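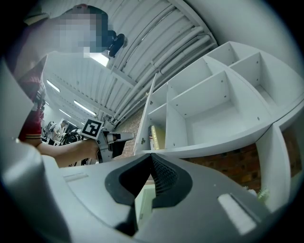
Gripper view at the cube shelving. The marker on the opposite gripper is in sight.

Software notes: marker tracking in the shelf recordings

The October release of the Tradari pose pipeline changes how the two hand-held grippers are located relative to each other. Until now each gripper's path was solved separately and the two were joined afterward using the head-mounted unit. The join drifted on long recordings. In the new version, any time one gripper's camera picks up the square marker on the other, the relative pose goes into the solver as a direct constraint.

Maribel Chávez wrote the new constraint code and tested it on 44 shelf recordings. Median disagreement between the two paths fell from 33 mm to 7 mm. Most of what remains comes from stretches where the markers are out of view for several seconds. The solver then falls back on visual features alone, and plain white panels offer few of them. Brick and ceiling ribs help when they are in view.

Two settings have new defaults. Marker corners are now refined after the fisheye correction, which matters most near the rim of the image. Detections at a viewing angle steeper than 70 degrees are dropped, as they tended to flip between two solutions. Anyone with a local config file should delete the old "join_mode" line or the loader will stop with an error.
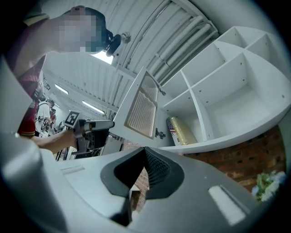 Same area with a cabinet door open beside the cubbies. The door panel, hinges and shelf edges lie at different depths.

Doors remain a weak point. The mapper assumes a static background, so a door that swings during a recording leaves a smeared surface in the map and can pull the path with it. Huscombe, our labeling tool, now lets you draw a region to be ignored between two timestamps. Automatic masking is being worked on in the Allodstead branch and is not ready to merge.

Recordings made before this release can be reprocessed without changes to the raw files. Run calibration first, then the solver.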